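**Thread: Re-oiling a wood floor without moving out**

**trarneo_hill** wrote:

Bought a flat in February with wood floors throughout. The seller described them as "lovingly maintained", by which she meant she had owned a rug. The finish has gone grey by the balcony door and there's a worn track from the sofa to the fridge that tells you everything about the last tenants.

I've been quoted 2000 for a full sand and reseal by a firm called Quách. My brother-in-law says I can do the lot in a weekend with a tin of Trisano oil and a mop. He also said that about the shed.

**Setau** wrote:

Your brother-in-law is half right. If it was oiled before, you can oil it again. If it's lacquered, the oil will sit on top like gravy on a plate and you'll be wearing it on your socks until Christmas.

**mudguard3** wrote:

Disagree with everyone in advance. Sand it. I patched mine with oil for years and all I got was a floor with several opinions about what colour it was.

**Setau** wrote:

You used three different oils, mudguard. You posted about it. At length.

**mudguard3** wrote:

They were all called "natural".

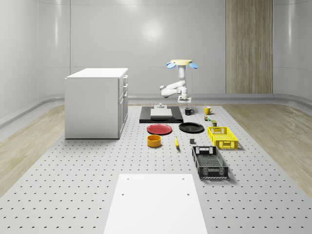
**trarneo_hill** wrote:

How do I tell whether it's oil or lacquer?

**Ánh Triệu** wrote:

Put a few drops of water on a worn bit and a few on a bit that's been under furniture, then wait ten minutes. If the water soaks in and darkens the wood under the furniture too, it's probably oil that wants topping up. If it beads there and only soaks in on the worn bit, you may have lacquer that's gone through, so scratch a hidden corner with a coin. Lacquer comes up in little white flakes.

**trarneo_hill** wrote:

Corner behind the radiator produced flakes. Also a hairgrip and a Lego helmet.

**Ánh Triệu** wrote:

Lacquer, then. I'd get another quote before paying Quách. Ask whether it includes skirting and the thresholds, as mine didn't and I found out on the day.

**mudguard3** wrote:

So, sand it. As I said.

**Setau** wrote:

You said it before anyone knew what it was. A stopped clock could run a flooring business on those terms.

**trarneo_hill** wrote:

Could I just sand and relacquer the track to the fridge?

**Setau** wrote:

You could. It'll look like a runway. Do the whole room or buy a rug.

**mudguard3** wrote:

For once I agree, and I don't like it.

**trarneo_hill** wrote:

Second quote booked for next week. In the meantime I've bought a rug.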